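Three arms on one bench, wrist view keeps drifting
Home & Shared Workshop Builds > Arms and Grippers
7 replies | 615 views

vorkidum_dan
Started in February with a simple plan: one arm, one gripper, one evening. We now have more than one of everything except evenings. The trouble is the gripper. I printed ribbed finger pads in orange flex material, and they hold a marker fine, but anything flat and they just skate over the top of it. Wrist camera sees the part, arm goes down, fingers close, part stays on the table looking smug. Suggestions welcome. Please don't say "buy a real one."

tokenring88
Buy a real one.

Lewis MacKinnon
Ignore him, he has said that in every thread since I joined. What infill are the pads? I had the same skating with mine until I dropped it way down so the ribs could fold. Stiff ribs are just a very small washboard.

vorkidum_dan
20-something percent, whatever the slicer had in it from the last job. So that's one for you.

bravska_b
I'll disagree with Lewis. Soft pads hide the problem. If your fingers come in at a slight angle they'll ride up on a flat part no matter how squishy they are. Shim the blocks until the pads meet square and then worry about infill. I ran hard pads on my Bravska build for 1,563 cycles before I had to touch them.

Lewis MacKinnon
1,563 cycles of picking up what, though?

bravska_b
Cubes.

Lewis MacKinnon
I rest my case. A cube wants to be picked up.

lalevico_fan
Dan, can you post the wrist view? Everyone is guessing. Also what are you using for a test part, and please clear the bench first, last time I spent ten minutes looking for the gripper.
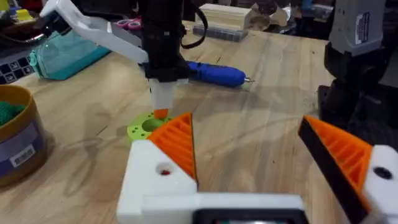 vorkidum_dan
The gap is my first worry, because I set the open position by eye and then never went back to it. Bench is as clear as it gets. The test part is the lime-green disc with the ring of small holes, and one of the other arms has its orange tip down on it, up at the near-the-rim end of things. My idea is to pin the disc with that one while the gripper comes in from the front. There's a black strip down the inner side of each pad too, if anyone wants to blame that. And yes, the blue rotary tool lives on the bench, it's how I fix everything I print.

tokenring88
I see scissors, foil and a laptop. Define "clear."

bravska_b
Look at the right-hand pad, it leans in toward the middle. Maybe the taper is meant to be like that, but I'd still put a square against it with the fingers closed. And why pick up a disc flat in the first place? It has a big hole in the center. Print a peg, poke it in, lift.

Lewis MacKinnon
Then it's a peg robot. He wants a gripper.

bravska_b
He wants the disc off the table. I'm only reading the thread title - which, come to think of it, is about the camera drifting. Did we ever get to that?

vorkidum_dan
We did not. Loose screw on the camera mount. Found it in my sock. I'll reprint the pads at lower infill tonight and shim the blocks after, so you can both claim it.

lalevico_fan
Do them one at a time or you'll never know which one fixed it.

vorkidum_dan
I know. I'm going to do both.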